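Laundry & Linens > Sorting, Folding, Storing

How to Fold and Basket an Underwear Drawer (and Keep It That Way)

I love this job. I know that sounds odd, but an underwear drawer takes less than half an hour, costs nothing if you already own a basket or two, and pays you back every single morning at 6:30 when you're hunting for something clean in the dark. If you've been putting off the whole dresser, start with this drawer and let the good mood carry you to the next one!

What follows works for boxer briefs, trunks, regular briefs and most women's full-cut styles. Bras and tights are on their own page.

What you'll need

A flat surface at waist height. A bed will do, but it's soft and you'll fight it.
A basket or box that fits where the clothes are going to live.
A tape measure.
A bag for the rag pile.

Step 1: Empty everything out

All of it, including the stuff at the back. Check the dryer, the gym bag and the bottom of the hamper too, or you'll fold a beautiful drawer and then have eleven more pairs turn up that don't fit in it. Ask me how I know.

Give the drawer a wipe while it's empty. Warm water with a drop of dish soap is plenty. Leave it open until it's completely dry – wood especially hangs on to damp in the corners.

Step 2: Be tough about what stays

Pull each waistband out a few inches and let go. If it snaps back, keep it. If it sort of wanders back, it's done. Hold the fabric up to a window and look for thin patches in the seat and along the inner thigh seams, where most pairs give out first.

Clean cotton rejects make terrific dust cloths. Cut off the elastic, snip the rest into squares and you'll be set for months. My town, Raststead, takes worn-out textiles at the recycling center as long as they're clean and bagged, so it's worth asking what yours does.

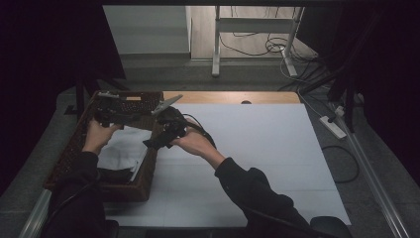

Keep the pairs you reach for, plus enough to get you comfortably past laundry day. For most people I'd say two weeks' worth is generous. Swimwear, long johns and anything else seasonal can move to a higher shelf until November or whenever your weather turns.

Step 3: Pick the right basket

Measure the inside of the drawer or shelf first: width, depth, and height with the drawer closed. Height is the one everybody forgets. A rolled rim adds more than you'd expect, and a basket that catches on the drawer frame will drive you up the wall.

Woven baskets look lovely on an open shelf and let air through. A cut-out handle on the side is a real help if the shelf is above your shoulders, and it gives you somewhere to tie a label. Run your hand around the inside before you buy. If anything snags your skin, it'll snag knit fabric, and a cheap cotton liner fixes that.

I've had good use out of the Dasberg shelf basket, and the smaller Wibisono drawer box is my pick for shallow dressers. Shoeboxes are perfectly fine too.
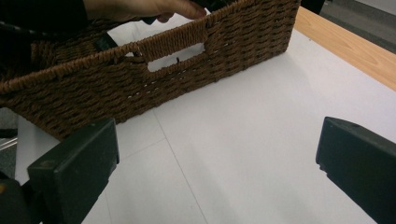 Step 4: Fold into thirds

1. Lay one pair face up with the waistband at the top. Smooth it from the middle outward with flat hands. Gather nothing, tug nothing.
2. Fold the left side in to the center, then the right side over it. You should have a long strip about as wide as your palm.
3. Bring the bottom up so it stops a couple of inches short of the waistband.
4. Fold the top down and tuck the loose end into the waistband.

The tuck is what makes the whole thing work! You get a neat little packet that you can toss across the room without it coming apart.

Your first few will look lumpy. Keep going. By the tenth pair your hands have the idea, and after that you can do it while watching TV.

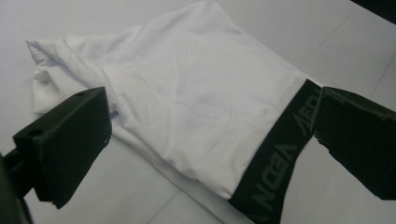
Stretchy synthetics slide around more than cotton does, so press each fold down for a second before making the next one. For very long legs, fold the leg ends up to the crotch seam first and then start at number 1 as usual.

Step 5: File them upright

Stand the packets on edge in rows, folded side up, so you can see every pair at a glance. Start in one corner and work across. Leave a gap the width of two packets – a basket stuffed tight is a basket you'll stop using by the weekend.

Put fresh laundry at the back and take from the front. Everything gets worn evenly that way, and the elastic lasts longer.

Comments (3)

plindmont_mom: Did this with my two boys last night and they turned it into a race. The tuck finally clicked on the fourth try!

Greta88: Any tips for a basket that sheds little bits of fiber? Mine leaves them on everything dark.

socksandall: @Greta88 Vacuum it inside and out with the brush attachment, then line it with an old pillowcase. Mine stopped after that.

Contact | Privacy | Copyright Plindmont Home Pages | Back to top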